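Print this page | E-mail to a friend
Shares 84 | Comments 12

The man who names the paint

28/08/2025

Talha Dogar would like it known that he did not choose the name Wet Envelope. "That was before my time," he says, stirring a tea he has no plans to drink. "I inherited Wet Envelope. I have spent years trying to kill it. It sells very well."

Dogar names colors for Sandine, a house paint company with a modest range and an immodest catalog. There are 412 shades in it, and he is responsible for most of what they are called. He got the job by complaining. He had been hired to proofread the color cards, and he sent back so many notes about the name Whisper (there were three Whispers, two of them brown) that his manager, Shagufta Soomro, told him to write his own.

"I said fine, how hard can it be," he says. "I then sat in front of a gray for two days."

Gray is the great problem of the trade. Customers want it, but they don't want to be told they have it. Of the 114 shades Sandine sells for living rooms, Dogar reckons that a normal person would call most of them gray and go home. So there is Ferry, and Late Ferry, and a slightly greener one called Missed It.

"Shagufta thought Missed It was too sad for a nursery," he says. "Then somebody wrote in to thank us for it. They'd used it in a nursery."

Soomro, who joins us halfway through and does drink her tea, remembers it differently. She says she thought it was too sad for any room. She has turned down a good many of his names over the years and keeps them in a drawer, on index cards, in case he ever asks for a raise. She reads me a few: Dentist's Fish. Uncle. Ham Water.

"Ham Water was accurate," says Dogar.

"It was," she says. "That was my objection."

There are rules. A name can't be longer than the label. Food is allowed if it's food people like. Places are allowed, though the sales department prefers the ones with a coast. No weather worse than drizzle. And it can't belong to a rival, which has become the slow part of the work, as everyone has been at this for decades and all the good herbs are gone. Dogar once spent most of June on a yellow called Cousin's Wedding, only to find that Owino, down the road, had a Cousin's Wedding already. Theirs was a red.

"A better use of it," he admits. "I was sick about that."

I ask whether he starts with the color or the word. He gives me a look I suspect he saves for this question. The color arrives first, on a card, with a number. He carries it for a week or so in his shirt pocket and takes it out in different kinds of light -- bus, kitchen, supermarket. He has been asked to leave a bakery. The words go in a notebook, and the notebook goes to Soomro, and what survives goes into the product list, from which the labels are printed.
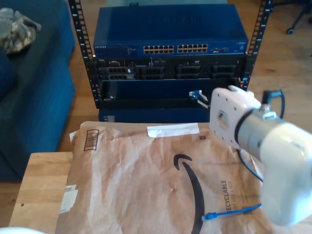 The list used to be a binder. Dogar misses the binder, mostly for its margins, where his predecessor left remarks such as "NO" and "ask Junaid." Junaid is Junaid Rajput, who mixed the colors until he retired and who, by all accounts, couldn't stand the names. He went by number to the end. When Dogar painted his own hallway, Rajput asked what he'd used, and Dogar told him Late Ferry.

"He just waited," says Dogar. "So I said 64. And he said, 'Nice color, 64.' That is the only compliment he ever paid me, and it was for the part he did."

What color is the rest of the house? There's a pause here. Soomro becomes interested in the window.

"White," says Dogar. "My wife picked it."

Does it have a name?

"It's called White. It's one of Owino's."

He is currently at work on a set of blues for the spring, and has been told by sales to make them "calm but not sleepy," a note he has pinned above his desk upside down. He lets me see the card in his pocket. I say it looks a bit like an old swimming pool, and he writes something in the notebook, then crosses it out. Swimming pools, apparently, have been done. He asks if I can think of anything else. I can't. I say it looks sort of gray.

"Please don't tell anyone that," says Soomro.

Print this page | E-mail to a friend

Get our stories by e-mail every week. You can unsubscribe at any time.

This site uses cookies. By continuing to browse you agree to our use of cookies. OK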